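Kidham stewards to follow new restart rule from November

The Kidham Karting Club will change the way it restarts races after a stoppage, following complaints about the final of the Cleseretti Cup. The new rule takes effect in November and covers every class except cadets.

Until now the clerk of the course could choose between a rolling restart and a grid restart. Under the revised wording, any race stopped with more than 8 laps left will go back to the grid in the order of the last completed lap. With fewer laps remaining, the result will stand.

Lapped karts caused most of the argument in the cup final. Three of them were waved through before the green flag and two were not – a difference that decided third place. The stewards reviewed timing data and left the result alone, but agreed the instructions had been unclear.

Race director Rosario Lo Presti will stay in the post through the winter series. Entries for that series stand at 83, with the limit set at some 300 across all classes. The fee is $80 per round, and drivers who have already paid don't need to do anything.

A briefing on the new procedure starts at 7:30 p.m. in the clubhouse.

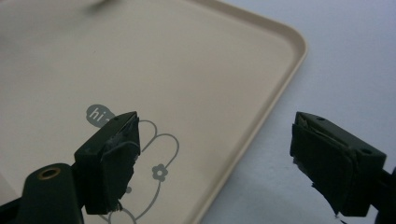 Ó Súilleabháin wrote in to say that the rule is fair enough for seniors, but that juniors should get a rolling restart because too many of them stall on the grid.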